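May, after lunch. Cloth folding, yellow waffle one, white table.

Carrying on from the Gramel page. Goal today is a fold routine we can write down and repeat, quarter fold, small enough to stack in the Tarholm bin. Bin is 14 cm across inside so the folded width has to come in under that. Wiped the table first.

Start state is flat, label at the lower left. Smooth from the middle out. Don't chase every crease, the faint ones dont matter.
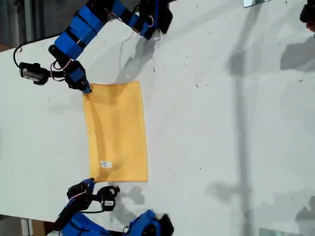 ## Fold notes

- corners at the left side first, both together, then over to the right
- go past the edge a hair, the right side bows and you lose a bit there
- label ends up inside if you start label side up. Want it inside.
- second fold toward you, press along the crease, count 3, let go
- if the stripe shows crooked after fold two, open it all the way out again. Half fixes make it worse

Knit is stretchy one way and much less the other. Should have checked that before writing the old version, which pulled along the stretchy direction every time. Explains the long skinny rectangles from last month.

Picking up from a bunch is still the weak spot. Grab near the border and the layers hang together, grab in the middle and it sags into a pocket and the lower layer slides off to wherever it likes.

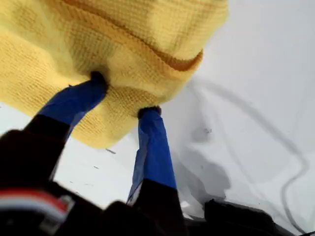 So border only from now on, and lift low. A hand's width is plenty. Anything higher and it swings, and then you're smoothing all over again. Zekcombe cloths are thinner and forgive more, do not copy numbers across from those pages.

Tally so far: 12 folds on this cloth, 141 on the sheet counting everything since the Sheehan order came in. Need to start a new sheet, the last column is full of arrows and I cant read my own 7s.

Still open: the top corner when it's already folded once. Pinch takes one layer or both, no way to pick yet. Tried closer to the crease, tried further in. Further in seems better but that's a hunch. 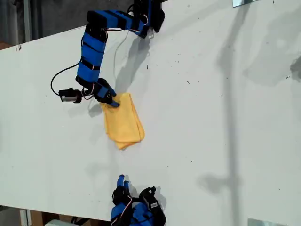
Enda Ní Chonaill: try turning the cloth so the crease faces away and the open edges are toward you. The crease side is thicker and will always feel like one layer. Also please write the start side on the sheet, I couldn't tell from the last batch.

OK will do, both. Adding a column for start side. Tomorrow: turned cloth, same fold order, then the bin test if the widths hold. Wash it first?? check label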